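Grippers at home, fewer hours at the depot

I've been folding towels for Wirutero since May, and my old job was hauling bins at the depot. Now I work with a gripper in each hand – a towel, a cup, a pack of tissues, over and over – so the sorting machines can learn from it. My shoulders love it! 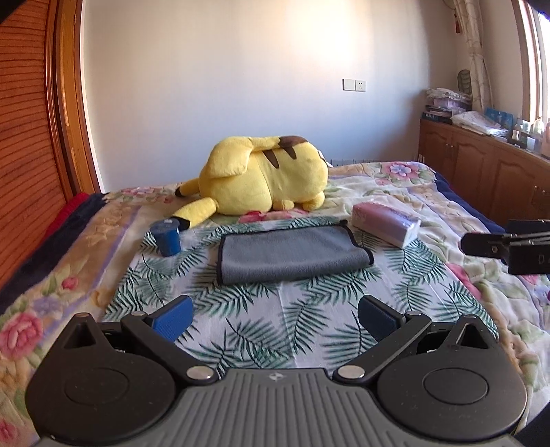 What changes for the crew

Marion McIver says 14 of us have switched so far, and the early shift is gone. Donnie Ritchie misses the canteen chat (me too, a bit). Pay stays the same until the next review.

Contact the newsroom | © Triketti | Back to top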